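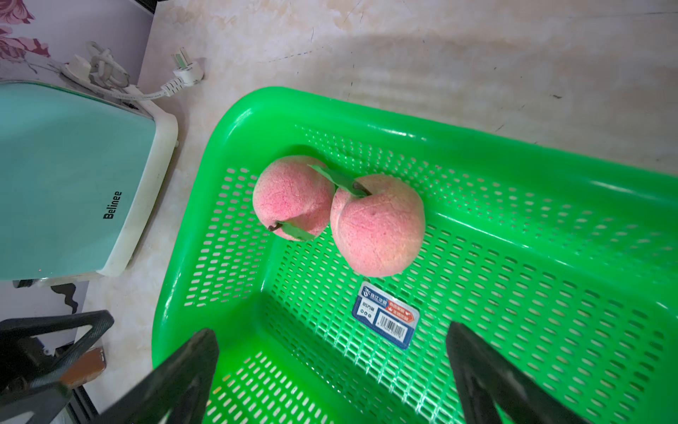

# Skileo two-finger gripper, spare finger set and safety notice

**Applies to:** Skileo grippers delivered with the black long fingers, firmware before version 17
**Notice updated:** 5th August

The Skileo is an electric two-finger gripper for small robot arms. It is made for light objects of uneven shape, such as fruit, bottles, folded cloth and small boxes. It is sold by Trosirance with the long fingers already mounted. The finger set is also available separately, see the end of this page.

## Fault: grip is not held after a short power loss

We have received reports that the gripper can open by itself when the supply drops for a very short time and comes back. The controller restarts, does not find the last position, and makes its reference movement. In this movement the fingers go fully outwards. If the gripper holds an object, the object falls. If the fingers are inside a basket, a drawer or another narrow container, they push against the walls with full force.

The first report came in December from Ancombe, where a gripper was picking from a plastic basket. One wall of the basket cracked and the left finger was bent at the root. No person was hurt. Ryszard Zieliński from our service repeated the test on the bench with 100 interruptions of the supply, and in 6 of them the fingers opened. We could not find a pattern in the length of the interruption. A second customer, Pietrzak, later saw the same behaviour with a loose power connector.

The status light stays green during the reference movement. This is a mistake in the firmware and it made the fault difficult to recognise. Please do not trust the light alone.

## What you must do

1. Stop automatic operation if people can reach the fingers while the arm is powered.
2. Read the firmware version in the menu *Device > Information*.
3. If the version is lower than 17, install version 17. The update must be done with no object in the gripper and with the fingers in free air.
4. Check that the power connector at the wrist is screwed, and not only pushed in.
5. Look at both fingers at the root. A fine white line in the black surface is the beginning of a crack — change both fingers, also when only one shows the line.

After the update the gripper stays still after a restart and waits for the command *Reference*. Older programs do not send this command. They will stop with error 6 until you add it, and this is intended.

## What the update does not change

The gripper has no mechanical brake. When the supply is lost completely, the grip becomes weak after a moment and a heavy object can slide out. Do not carry anything over people, and do not use the gripper for glass or for open containers with hot liquid.

## Spare finger set

| | |
|---|---|
| Contents | 2 fingers, 4 screws, 1 key |
| Colour | black, matt |
| Order number | 2,841 (write it without the comma in the order form) |
| Fits | all Skileo grippers |

Fingers are free of charge if the damage comes from the fault described on this page. Please send us the serial number and one photo of the finger root. You do not need to return the old fingers, but we are glad if you do — Bastian Buschmann collects them for the material tests.

The fingers are tightened crosswise, by hand, with the key from the set. Do not use a power screwdriver. After mounting, run *Reference* once with nothing between the fingers, then set the grip force again, as the old value is deleted.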